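Scoring and folding card stock without cracking

28 January 2004

Card stock cracks along a fold when the outer fibers are stretched past what they can take. The cure is to find the grain, score the line, and fold to the correct side.

Finding the grain. Bend the sheet gently in half without creasing it, then turn it a quarter and bend again. The direction with less resistance is parallel to the grain. Mark it lightly in pencil on the waste side. Main folds should run with the grain. Where a design has folds in both directions, give the long ones the preference.

Scoring. Use a bone folder or an empty ballpoint pen against a steel rule. For 80 lb cover, one firm pass is enough. Heavier stock takes two light passes. Do not use a knife on anything that will be opened and closed repeatedly.

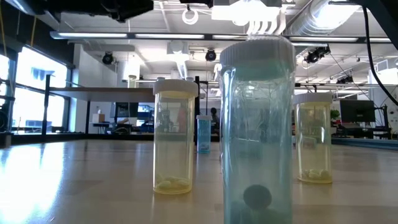
Handamwood Paper Crafts Club, Bench Notes

Folding. The groove goes on the outside of the fold, so the ridge ends up inside. Start the fold by hand along the rule, then flatten it with the folder held on its side. Put a scrap of tracing paper between folder and card to prevent shine marks.

Coated stock. The coating cracks before the paper does. Score wider, with a 1 mm ball tool, and fold slowly. A white line on a dark sheet can be touched up with a matching pencil.

Glue. PVA, thin coat, applied to the tab only. Leave under a flat weight for 72 minutes before opening the piece. Tanko Anozie uses double-sided tape on tabs narrower than 6 mm and has had no failures with it.

Storage. Keep sheets flat and wrapped. Sheets stored on edge in July had curled by the next meeting and had to be pressed.

Corrections to Rajkumari Rastogi.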